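Robot Cell Technician (full time, day shift) — Sodby workshop

Kershaw is looking for one technician to look after a small robot cell at our workshop in Sodby. The cell has one arm with a two-finger gripper and a camera at the wrist. It handles used phones and phone cases between a person's work table and our sorting trays. We call it Haron, after the software which runs it.

The person who takes this job will be responsible for one machine only. We prefer it so. In the past the care of Haron was divided between several people, and small faults stayed too long before someone wrote them down.

What the cell does

The arm picks phones that stand on their edge or lie flat, in different positions and sometimes very close to other things. The programmers at our Duris office need many repeated picks with good camera pictures, and they can use them only if the gripper, the camera and the table are in known condition. Your work is to keep this condition, every day, and to write what you did.

In the last year the cell made 2,079 hours of operation. Most of the lost time was not from big failures. It was from screws that became loose, worn fingertips, a camera that turned a little in its holder, and a cable which was too short for one of the poses.

Your usual day

The shift begins at 7:30 in the morning and finishes at 4:00 in the afternoon, with lunch in between. Before the first run you will walk around the cell, test the emergency stop, and look at the cables from the base up to the wrist. Then you will send the arm to its reference position and compare the camera view with the saved one. If the difference is bigger than permitted, you stop and do the camera alignment again before anybody runs picks.

During the day you prepare the table for each series of picks. Duris sends a list in the evening with the objects and the surfaces they want. You put them in place, run the first picks at low speed, and stay near the cell while the series is running. If a phone falls or the gripper closes badly, you write the pick number and the reason, if you can see the reason. If you cannot see it, please write this too. An honest "unknown" is useful for the programmers.

In the afternoon there is time for maintenance. There is a small bench with hand tools, a torque screwdriver and a 3D printer for brackets and spare gripper parts.

Maintenance tasks

— Inspection of both gripper fingers for wear, cracks and play. Fingers are changed as a pair.
— Tightening the gripper screws with the torque screwdriver and marking them with paint pen.
— Cleaning of the camera lens with dry cloth only.
— Calibration between camera and arm, each week and also after any contact that triggered a protective stop.
— Greasing of the gripper linkage every 50 hours. Use very little grease, it likes to travel to the fingertips.
— Checking that rails and brackets on the table side are firm and did not move from their marks.
— Backup of the controller settings before any software update, and a test run after it.
— Ordering of spare parts. The present list has 61 items and some of them are out of date, so one of your first tasks will be to correct it.

Repairs of the arm joints are done by an outside service. You will call them, describe the fault, and be present when they work.

What we ask from you

You have at least two years of work with machines that move: robots, packaging lines, CNC, elevators, printing machines, something of this kind. A school certificate in mechatronics or electrical maintenance is good, but it is not necessary if you can show us the skill.

You can read a wiring diagram and use a multimeter in a safe way. You can follow a lockout procedure also when you are in a hurry. You are comfortable to type simple commands in a terminal. Programming is not part of the job, although the people in Duris are glad to teach some Python to whoever wants it.

You have patience with small parts. Many of the hard positions are tight ones, where a finger must go beside a phone without pushing what stands next to it.

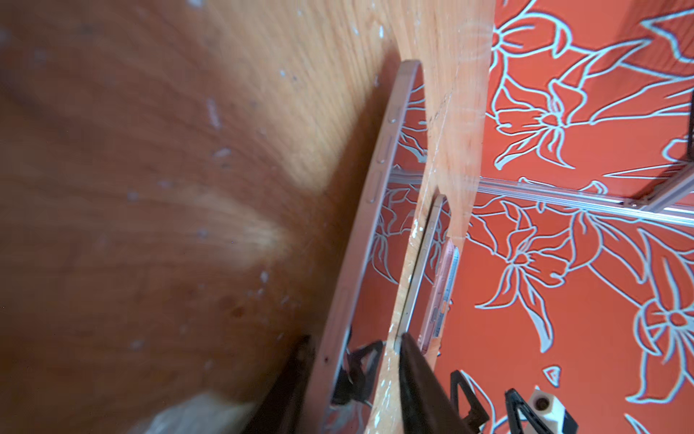 What we ask about writing

Every entry in the cell log is read by people who are not in the room. English is the second language for many of us, me included, so the entries should be short and plain. "Right finger changed, old one cracked at the second screw" is a very good entry. "Fixed gripper" is not enough.

What we offer

The salary is 3,000 per month before tax during the trial period of three months, and it is discussed again after it, together with you. The contract is permanent from the first day. You have paid holidays, paid training with the arm manufacturer in your first half year, work shoes, and safety glasses with your prescription if you need them.

There is no night work and no weekend duty. Two or three times in a year we ask the technician to travel to Duris for some days, and the travel and the hotel are paid by us.

The workshop is on the ground floor, with a wide door and no steps. It is heated in winter, but in the summer it becomes quite warm in the afternoon. Parking is free behind the building, and the bus stops at the corner.

Your first weeks

For the first two weeks you will work beside Wayne Goodall, who built the present table side of the cell and is now moving to our new projects. He will show you the calibration, the finger change and the log, and then you will do each of them while he watches. From the third week you run the morning check alone. Wayne stays in the same building, so it is easy to ask him.

How to apply

Please send us a CV of one or two pages and a short text about one fault you found and repaired. It can be any machine, also one at home. Tell us how you noticed the fault, what you checked first, and what was the real cause. We read this text with more attention than the CV, and mistakes in grammar do not matter to us.

Candidates we select will be invited for half a day at the workshop. You will do a practical task on a spare gripper, see the cell running, and meet the people you would work with. The half day is paid.

We would like the new colleague to begin in March, but for the right person we can wait a little longer. Send your application to the Kershaw workshop in Sodby, for the attention of Wayne Goodall, with the words "Haron technician" in the subject line. Everybody who writes will get an answer, normally within two weeks.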